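Crónica de una visita a la feria Cirka: mucho pasillo y poca casa

23/03/2018 | Por la redacción
Compartido 18 veces | 5 comentarios

Utilizamos cookies propias y de terceros para mejorar su experiencia. Si sigue navegando, entendemos que acepta su uso.

Fui a Cirka con la entrada pagada de mi bolsillo, y lo digo porque casi todo lo que se ha publicado sobre la feria lo firma gente con acreditación. El lema de este año era «La vivienda que se adapta a ti». Después de una mañana entera dando vueltas, tengo la impresión de que quien se adapta es el visitante: a las colas, a la moqueta que se levanta en las esquinas y a un café que cuesta lo que un menú en mi barrio.

La organización anuncia 732 expositores. Puede ser. A mí me salían muchos repetidos, la misma empresa con dos nombres y dos mostradores, y un pabellón entero dedicado a la financiación, con más sofás que el de muebles.

Empecé por Norkon, que vende módulos de vivienda terminados en fábrica. El piso piloto se recorre en fila y sin detenerse. Pregunté por el aislamiento acústico y me dieron un folleto. Pregunté por el precio final, con transporte y cimentación, y me dieron el mismo folleto. La cifra que aparece en grande, 1047 euros el metro, lleva un asterisco, y el asterisco remite a una página web. Di unos golpes en el tabique del dormitorio y sonó a caja de zapatos. Reconozco que las ventanas cierran bien.

En Kasosau la cosa iba de pisos pequeños. La tesis es que en 18 metros se vive estupendamente si todo se pliega. Vi una cama que sube al techo y una mesa que sale de un armario. Lo que no vi fue dónde se guarda una aspiradora, una maleta o el abrigo de invierno. La persona del mostrador me contestó que hoy se tienen menos cosas. Yo tengo las mismas que hace diez años, más los cargadores.
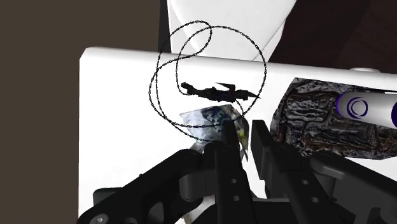
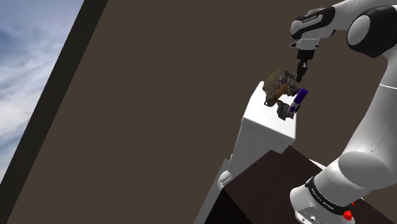

Pues yo viví dos años en un piso de ese tamaño y lo de plegar la cama dura una semana, luego se queda abierta y comes sentado encima. Que expliquen también cuánto cuesta arreglar el mecanismo cuando se atasca, porque a mí me pidieron más que por un colchón nuevo.
Nerea

Le doy la razón en lo del mecanismo. En Kasosau pregunté por la garantía y la respuesta fue «la legal», sin más.

Lo mejor, o lo menos malo, estaba en Ofori, un puesto pequeño al fondo, junto a los aseos. Hacen revocos de cal. Tenían muestras con sus grietas a la vista y una hoja con lo que el producto no hace: no tapa humedades por capilaridad, no sirve sobre pintura plástica. Estuve allí más tiempo que en cualquier otro sitio y no me pidieron el correo electrónico.

Las charlas me parecieron prescindibles. Asistí a una sobre rehabilitación energética en la que se tardó media hora en llegar a la palabra «subvención» y ya no se salió de ella. Del vecino que no puede adelantar el dinero de la derrama no se habló.

La próxima edición se anuncia para julio, en el mismo recinto. Si va, lleve agua y entre por la puerta sur, que tiene menos cola.

Suscríbase a nuestro boletín y reciba las novedades en su correo. Puede darse de baja cuando quiera.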